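How to Put a Woven Belt Back on Denim
By Maribel Castaño | December
59 shares | 5 comments

I used to wrestle my belts on while already wearing the pants. Lay the denim flat first, waistband toward you, and smooth it out.

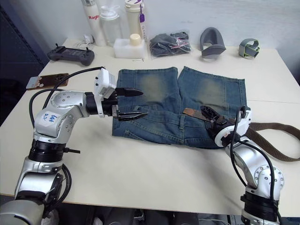
Start at the front and feed the tip through one loop at a time, pulling up the slack as you go (braids love to snag!).

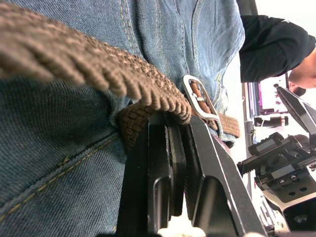 Old belt loops need a gentle hand. Tug sideways and the stitching goes. If yours has loose threads at the edge, like the little frayed one under my brown braided belt, snip them first.

Comments (2 of 5 shown)
Ronaldo Guimarães: Trying this tonight!
Moya: Mine always twists at the back.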